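Right hand releases late over the tray -- planner or hand driver?

Posted by Imani Owino in Manipulation Software

Hi all, I'm running a two-arm pick and place on Danladi (our planner fork) with Girner doing the perception. Small boxes go into a blue tray, then both arms go back to a raised, open pose. My problem is the right hand. The open command gets sent on time but the fingers hang on for about 374 ms longer than the plan expects, so the next segment starts with the box still in the grip. Slowing the whole arm down fixes it, but that feels like cheating! Left hand is fine. Same driver on both. Here's the sort of thing I mean:
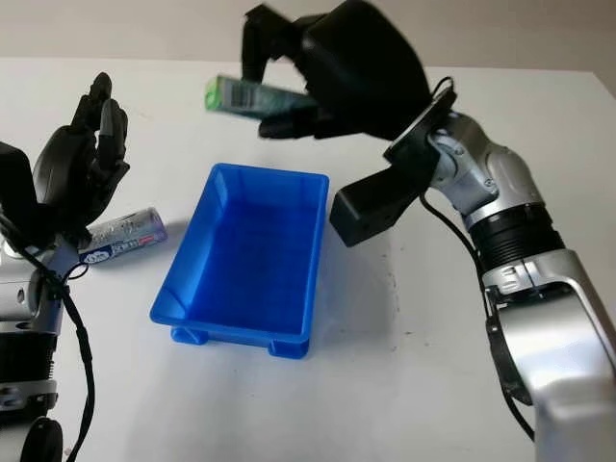
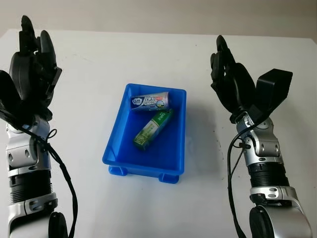
Blue tray between the two arms: box in the right hand in the first, both hands open in the second.

Any ideas where to look first? I'm on build 3729 if that matters.

Tatu Rugemalira
I'd bet on the driver. We had the same lag and our finger commands were sitting in a queue behind the state polling. Check whether the right hand polls at a different rate -- ours had been set to 132 Hz in an old config file and I'd forgotten all about it. Also, don't let the planner trust the clock for release. Add a guard so the next segment waits on finger position, with a timeout. You'll lose a tiny bit of cycle time but you can put the arm speed back up, and your logs will make a lot more sense.

varnon_fan
try reinstalling Girner? worked for me on a different problem

Imani Owino
Thanks Tatu, I'll have a look at the polling tonight and try the guard as well.

9 shares

Related
Cerkia: colour thresholds drifting under warm lights
Varnon log viewer won't open large files
Danladi: self-collision margins for two arms

Contact us | Back to top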